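12/25/20, bench notes, finishing room

Yes, I came in today. The shop is quiet, the glue pot is warm, and I wanted to see how the shellac samples had settled before anyone opened the big door and let the dust in. Very glad I did!

Quick recap for Humaira, who missed the start of this: we're trying to match the old finish on the Cuvetby sideboard. Spirit wiped on a hidden spot softened it right away, so it's shellac, and a fairly dark one. Back in November I dissolved two lots of flakes, the garnet from Anozie and the orange button lac Nnamdi had been hoarding. Both are 2 lb cut, strained through an old T-shirt, kept in jars with the date on the lid.

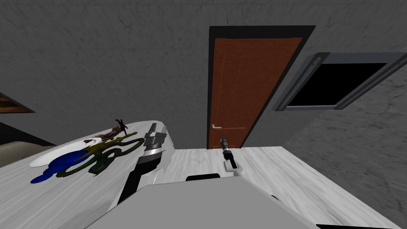

The garnet is lovely. Six thin coats on the cherry offcut and it has gone a deep tea color with no mud in it at all. I'd expected it to kill the figure and it does the opposite, the grain jumps when you tilt it toward the window (go and tilt it, it's on the sill). The button lac is brighter, more honey, and I think it would be perfect on the inside of the drawers.

Pad notes, mostly for Aminu:

- Wool core, cotton outer. The linen outer left tracks every single time.
- Load it less than you think. Press it on the back of your hand and it should feel cool, no wet mark.
- One drop of oil per session. I used four on sample B and spent an hour getting the bloom off again.
- Don't stop on the work. Glide on, glide off.
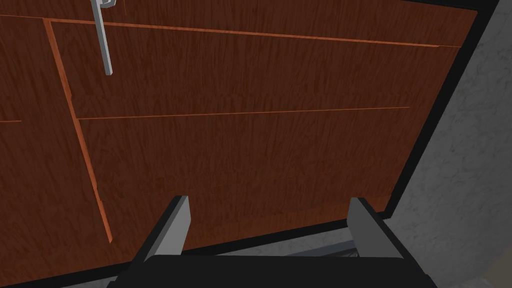
*Reddish-brown wood with streaky grain, brighter along the seams.*

Edges are still my weak point. The pad drags over the arris and pulls the finish thin, so you get a pale line right where the eye goes. Olumide says to do the edges first with an almost dry pad and then stay off them, and I tried that on sample D this morning. Much better! Not perfect at the corners, but I'd happily show it to a customer.

Then grain filling. Pumice on the cherry was overkill. On the mahogany it's still the way to go, tiny pinches, small circles, and patience. I also tried the ready-made filler from Stirnau on half of sample E and it dried too gray for my taste. Jummai likes it, so we can argue over that one with the board in front of us. 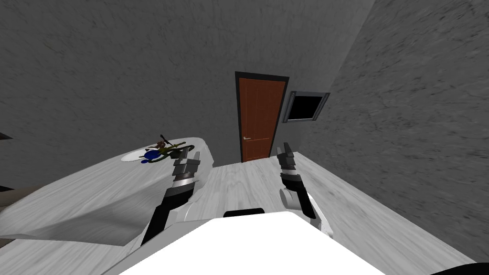

Rubbing out: 660 grit was what we had in the drawer, used with a little soapy water, then wax on a soft cloth. It knocks the shine back to something that looks a hundred years old in the nicest way. Sample C had this done yesterday and I keep picking it up.

Still to do:

- Mix a fresh jar of garnet, the current one is down to the last inch
- Try one coat of button lac under the garnet (Nnamdi's idea, and a good one)
- Ask Horkimgate if they still sell the flakes by the pound
- Relabel sample B, the pencil has rubbed off

Leaving D flat on the rack overnight. Please don't stack anything on it.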